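Minutes of the September meeting, Stotcombe Guest House Association

The meeting opened at 7:10 p.m. in the back dining room, with a very good turnout considering the rain. The chair thanked everyone for coming and for the pies, which were passed down both tables before we got to any business at all. The minutes of the last meeting were read and approved with one correction: the Indanier ferry leaves from the north dock, and we had it leaving from the south.

**Money.** The balance stands at $1,401. We took in $361 from the summer garden supper, a lovely evening that most of us would gladly do again, and the printing of the walking maps has been paid in full. Two members still owe dues and have promised to bring a check next time.

**Winter bookings.** There was a long and friendly talk about the cold months. Several houses have had calls from people coming over for the Brurnolura lantern walk, and some of them would like to stay three or four nights. It was agreed that we'd keep one shared list of open rooms, so that a full house can send callers on to a neighbor with space. The list will be kept at the Trevor Street house and updated by noon each day.

**Bedding.** Members talked over whether to buy extra covers together this year. Those in the older houses feel the upstairs rooms get too chilly for a single blanket, and those in the newer ones say their guests kick everything onto the floor by midnight! A quote of $717 for 14 quilts was read out. It was thought fair, though a few of us would like to know about washing them before we say yes. 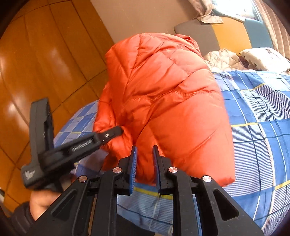 *Quilted item: orange-red quilting on a blue plaid sheet.*

The color question went around the room twice and was not settled. Plain white had its supporters, and so did anything that hides coffee. The vote on the quote was put off to the next meeting, and in the meantime members will look through their closets and report what they can spare.

**Breakfast hours.** Moved, seconded and passed that the shared flyer say 7:30 to 9:30 a.m., with early trays by request for ferry guests.

**Other business.** The bench by the dock needs paint again. Leftover green from the sign project will be tried first.

The meeting closed at 8:55 p.m. Leftover pie went home with whoever had brought a dish.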